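Chapter 8
Sorting Things Out: How We Group the World

Open a kitchen drawer. Forks lie with forks, spoons with spoons, and somewhere near the back there is a jumble of rubber bands, dead batteries and a key that fits no lock in the house. You have just looked at a classification system, complete with the category every system ends up needing: "other."

People sort all day long. We sort laundry, mail, songs, friends and recipes. Scientists sort beetles and stars. Libraries sort books, and then argue for decades over where to shelve the ones on the history of cooking. This chapter is about what is going on when we do it, and I think it is one of the most exciting subjects in the whole book – once you start noticing categories, you will find them everywhere!

We begin in the market town of Flurnau, where the seed merchants kept 109 kinds of beans in a single long room. The oldest ledgers group the beans by color. In January of one hard winter the merchants started over and grouped them by cooking time, because fuel was scarce and buyers wanted to know how long a pot would have to simmer. The beans had not changed at all. The question had, and a whole new order came with it.

Keep Flurnau in mind as you read. Section 8.1 looks at features, the properties we use to tell one thing from another. Section 8.2 takes up the harder matter of borderline cases, using the Sepúlveda button collection and its 20 drawers (some of the buttons in it may be beads, and you will get to decide). Later sections turn to families, ranks and trees, and to the Nillero method of sorting by pairs, which is great fun to try with a partner.

Features come first. A feature may be something you see at a glance, such as color, or something you have to test for, such as weight or hardness. When objects share a shape, a single feature like color can carry the whole job. 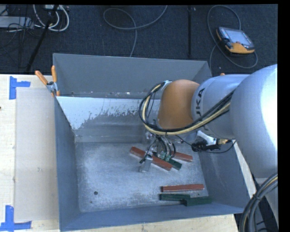
Figure 8.2 Reddish-brown and dark green bars in a metal bin. Which feature would you sort by?

With real collections the choice is rarely so easy. The pebbles of Sasalden beach run from gray to nearly white with no clear break along the way, and two careful sorters will draw the line in different places. Neither one has made a mistake. Before you go on to Section 8.1, gather a handful of small objects from your desk or bag and divide them into two groups. Write down your rule in one sentence. Then mix them up and do it again with a different rule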